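Tredby news, 10 December 2008

Dear players and friends of Tredby,

The winter update is ready and you can download it from the members' page since this morning. It is 113 megabytes, so please have a little patience if your connection is slow. I want to tell you what is inside, and also to answer the letters which came after the last newsletter. There were many of them, and a few were quite angry, which I understand.

The harbour district

Distitz harbour is open at last. In June we promised it for the autumn, and we are late. The reason is the ferry. In the first version the ferry could leave with your character standing half inside the railing, and if you saved the game at that moment, the save was lost. We did not want to give you this. The ferry now waits until everybody is properly on board, and it blows its horn two times before it goes.

In the harbour you will find eight new shops, a fish auction in the early morning, and the long stairs up to the lighthouse. The auction works with simple rules. You raise your lantern to make an offer, and if you lower it you are out for this lot. Please be careful with the old merchant in the green coat. He bids against you only when he knows you need the item for a quest, and he has more money than you.

The lighthouse has its own story, which takes two evenings if you play at my speed. You need to have finished the letters quest in the old town before the keeper will open the door. Some testers believed the door was broken, so we have now written a line for the keeper which makes it more clear.

Cooking and houses

Many of you asked for the possibility to furnish the rooms you rent. We begin with the kitchen, as cooking is the part of the game where you spend the most hours. You can choose the counter, the colour of the walls and the floor, and you can put your pans where you like. They will stay where you put them, also after you leave the house and come back.
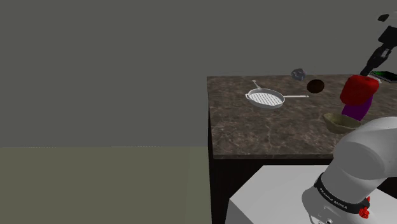

Changes to prices

This is the part about which I received the angry letters. The big house on the hill did cost 1,100 crowns in the old version, and then we doubled it. We thought that players had too much money at the end of the game. It was true for some, but those who play only on weekends were punished for nothing. The old price is back. If you bought the house at the higher price, you will find the difference in your chest in the bank when you load your game. You do not have to write to us for it.

The fishing rod Damasceno is also cheaper now, but it breaks a bit sooner. I know there will be different opinions on this. Try it for a few weeks, please, before you decide that you hate it.

Small corrections

The donkey does not walk into the well any more.
Rain stops when you go under a roof. In the inn it was sometimes raining at the tables.
The map shows the correct name for Gumetti bridge.
Subtitles have a bigger size, which you can choose in the options menu.
You can now skip the opening song. I am a little sad about this one.

If you use an older graphics card, switch off the water reflections before you visit the harbour for the first time. On my computer at home the game became very slow at the pier, and without reflections it is fine. We are working on a lighter version of the water and hope to have it in the next update.

Please make a copy of your saved games before you install. Old saves will work with the new version, but a new save cannot be opened with the old one.

The forum will be closed for one night while we move it to the new server. Your messages and your favourite topics will be kept, but you will need to log in again afterwards. Reports about errors can go to the usual address, and it helps us very much if you write which district you were in and what you were carrying.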